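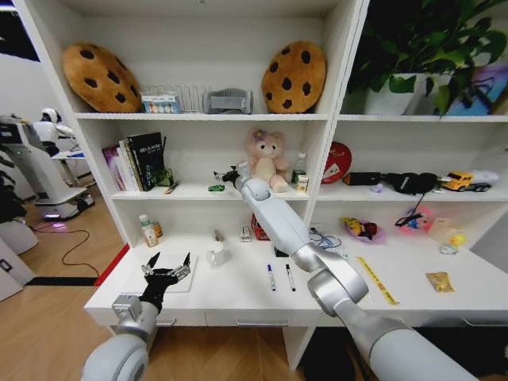 Comprei a estante com secretária da Clenenel em outubro, depois de duas visitas à loja e de muita conversa com a minha cunhada Magdolna, que tem uma da Willems e jura que não há melhor. Eu queria uma coisa grande, branca, com lugar para trabalhar e para tudo o que os miúdos deixam pelo caminho, e nisso estou mesmo satisfeita. A prateleira de cima, do lado esquerdo, leva as duas almofadas em forma de bolacha com pepitas (são a paixão cá de casa!) e entre elas ainda cabe um suporte branco de arame. Na do meio ficam os livros e o urso cor-de-rosa da flor roxa, que se senta ali com as pernas para a frente, todo senhor do seu lugar. Os livros é que tombam uns contra os outros, e gostava que a marca vendesse um aparador à medida.

A montagem levou-nos uma tarde inteira e parte da noite. O meu vizinho Ákos ajudou, e ainda bem, porque os painéis são pesados e as instruções têm uns desenhos minúsculos. Paguei 600 euros com entrega incluída, o que me pareceu justo para o tamanho que tem.

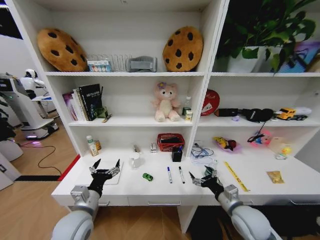
Quanto à divisão dos espaços, tive as minhas dúvidas quando vi o móvel na loja, com medo de que tanto compartimento acabasse por atrapalhar. Enganei-me, confesso. O lado direito da prateleira do meio tornou-se o sítio das coisas que antes andavam sempre perdidas: os auscultadores pretos ficam ali deitados e logo ao lado há lugar para o camião amarelo de brincar. Por cima pus a planta no vaso quadrado branco, e as folhas já passam da borda, o que dá uma alegria enorme àquele branco todo. Só aconselho um pratinho por baixo do vaso, que eu cá não me fio em água perto de juntas.

Chego agora ao tampo, que é onde tenho mais a dizer. É comprido, dá perfeitamente para abrir um caderno e ainda espalhar desenhos, e não abana quando se escreve. Mas é branco, e quem tem crianças e marcadores sabe o que isso quer dizer.

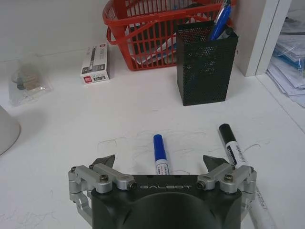
Já experimentei pano húmido, já experimentei um bocadinho de detergente da loiça, e há riscos que vão clareando sem nunca saírem de vez. Agora ponho uma base quando há pinturas, isto quando me lembro. Se voltasse atrás, perguntava na loja por um tampo mais escuro, nem que tivesse de esperar mais umas semanas.

Dou-lhe 7 em 10, e um 7 com carinho. Perde pontos pelo tampo e pelas instruções, mas continuo a gostar de entrar no quarto e de a ver ali, cheia das nossas coisas. A Magdolna diz que a dela limpa melhor. Tenho de lá ir ver isso com um marcador na mala.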